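The Long Wait at Nadmont

2022-09-13

By Kimie Oshima

The public gallery in the Nadmont courthouse has two rows of benches, and on most mornings the back one is empty. The cases heard here are small. Unpaid rent, a fence built over a property line, a dog bite, a fine for noise after midnight. A hearing can be over before the people on the bench have found their seats.

Getting to the hearing takes longer. At the end of August the court had 116 criminal misdemeanor cases waiting for a trial date. In 67 of them the defendant had already appeared at least once and been told to come back.

Christos Chatzigeorgiou has worked as a defense lawyer in the county for 11 years. He keeps his files in a rolling case and spends a good part of each morning in the hallway, explaining to clients that they will not be heard that day.

"People take a day off work to get here," he said. "They do it once and they're fine about it. By the third time they want to plead guilty just to be finished."

One of his clients was charged over lines he sang at an open stage night in Macaraeg, the neighborhood south of the rail yard. A city ordinance bans "abusive language in a public place." The man says the song was about his landlord and did not name him. The landlord, who was in the room, filed a complaint the next morning. The case has been postponed four times.

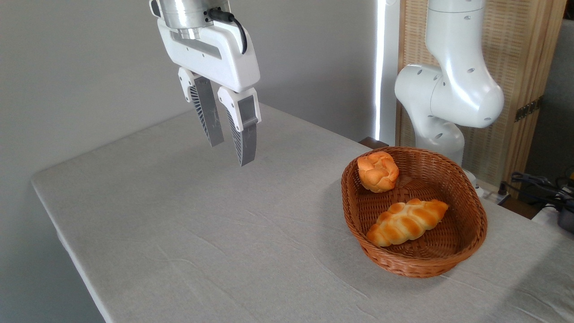
The ordinance carries a fine and up to 30 days in jail. Jail is rarely ordered, but the charge shows up on a background check while the case is open. The singer drives a delivery van and was turned down for a better route because of it.

The prosecutor's office would not discuss the case. In a written reply, it said every complaint is reviewed and that delays are caused mainly by a shortage of judges. The court has two, and one of them also sits in Bendik, an hour away by car.

A proposal before the county would move minor ordinance cases to a hearing officer in the old Jeltard building on Front Street. The officer could issue fines but could not send anyone to jail. Chatzigeorgiou supports the plan with one reservation. He wants defendants to keep the right to ask for a judge, and the current draft gives them only five days to do it.

The county will take written comments on the draft until the end of the month. The singer's next court date is set for the week after that. He has asked his employer for the morning off and has not yet had an answer.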